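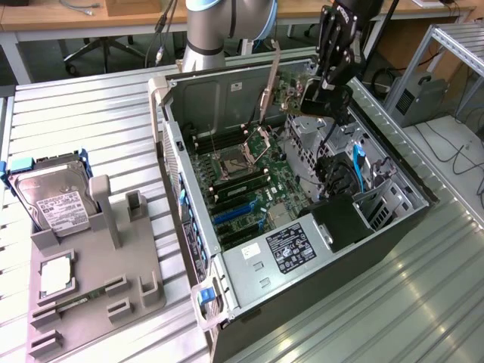
An open desktop computer with its side panel removed.

Print this article | E-mail this article

Ursina Hofstetter came to the gym in Kudberg at half past seven, with a bag of ice on her left knee and no wish to talk about it. "The knee is the knee," she said. "Ask me about the defense."

The center is in her last season with Zunine, and since August she is also helping to coach the junior girls. Among them is her niece Leonie, who plays guard. "Leonie does not pass to me in training," Hofstetter said. "I think she enjoys this."

The loss against Draltance, 70 points allowed, still bothers her. "We stopped running back. Two times they had a layup with no one near. Coach Frei did not shout, and for me that was worse."

Cyrill Frei wants to keep her on the bench next year, in a suit. She has not answered him. "First I want to play with Hinata in the playoffs," she said, meaning point guard Hinata Uchida. "She sees me before I am open."

Then she took off the ice and went to look for her shoes.

We use cookies to improve your visit. Accept | Settings

Comments (2)

Heidrun Zwahlen: I saw her first game here. Please stay, Ursina!

kudberg_fan: 70 points was not only the defense. We missed so many free throws.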